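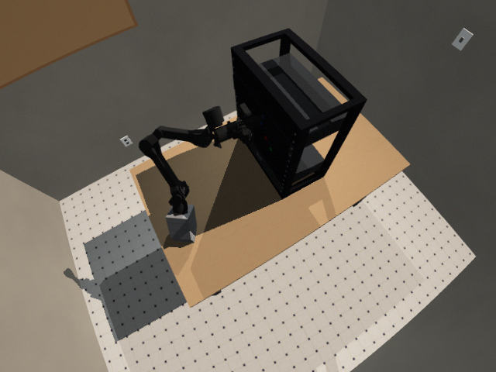

Gostora Rack Bench Cell: product page and rules for safe use

The Gostora cell is made for companies and schools that want to practise robot work at an equipment rack before they do it in a real server room. The set contains one arm on a pedestal, one open rack, a wooden table and the simulation files for the same layout. It is sold by Magaña together with the Skokel controller.

What the rules are for

Many customers ask us which rules they must follow. Your own country has its laws and your insurer may have more demands, so please read those first. What we give on this page is the good practice which we use ourselves, and we expect it to be followed during the guarantee period.

Every new program must run in simulation before it runs on the real arm. The rack must be in the model with its full outer size, also when the task is only at one corner of it. We have seen programs where the rack was left out to save time, and we do not accept such programs for checking.
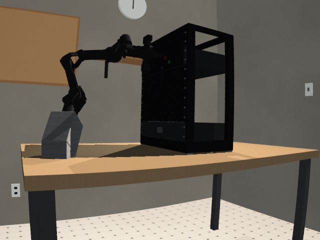 Gostora cell in simulation, arm at the upper part of the rack.

Settings for contact work

Keep the speed of the tool under 60 mm per second when it is closer than 500 mm to the rack. The controller is delivered with these values. You can make them lower without a password, but to make them higher you need the service key.

The elbow deserves the same attention as the gripper. When the arm stretches out to the rack, the elbow goes behind the pedestal side of the table, and people tend to watch only the tool. Mark the whole reach of the arm on the floor and not only the table.

Shadows can disturb a vision system. Run your program with at least six different light settings in the simulator and write down the result of each one.
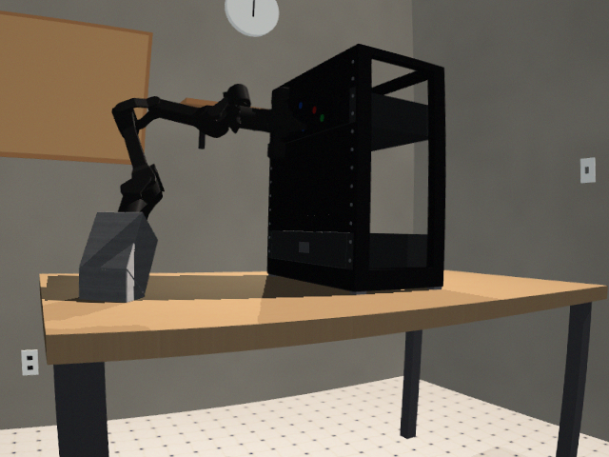
The results should be kept with the program version and the name of the model file. Zuvamix, our free log tool, does this automatically and stores the last 14 runs. Older runs you must export yourself.

Before each shift

Test the emergency stop.
Check that the pedestal bolts are tight.
Look that no cable hangs inside the reach of the arm.
Load the approved program and compare its number with the log.

Delivery

Delivery time is six weeks. The table is sent in a separate package. Spare grippers and rack posts can be ordered with the same form.

Page last changed: 2018-07-24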